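Melahat Sarıgül
Notes on shelf sag, because the question keeps coming up. Thread.
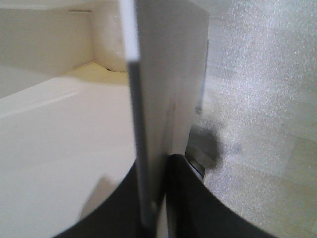 White panel, standing on edge. A few smudges near the bottom.

1/ Sag scales with the cube of thickness. Go from 16 mm to 19 mm in the same material and you lose 40 percent of the deflection. Most people reach for a different board first. Try the thicker one.

2/ Span is worse. For an evenly loaded shelf it goes with the fourth power. Cut the span by a fifth and sag drops by more than half. A center support is cheap.

3/ Depth does very little for you. A deeper shelf is stiffer in proportion, but people fill the extra depth with more books.

4/ The Gosbridge unit in my hallway has a 452 mm clear span and has stayed flat for years under paperbacks. The Jatine one next to it is nearly double that and you can see the bow from the door.

5/ Creep is the part calculators skip. Particleboard under constant load keeps moving for months. I take the day-one figure and multiply by 2. Ertürk uses a higher factor for damp rooms – I would too.

6/ A front edge strip helps if it is deep and properly glued. 40 mm of solid wood under the front edge does more than any bracket in the middle of the back.

7/ Flipping a sagged shelf works for a while. Then it sags the other way.

8/ Someone asked about the Stindero span table. It assumes fixed ends. Yours are sitting on pins. Use the simply supported column, page 2.

9/ Spreadsheet goes up in September. Metric only.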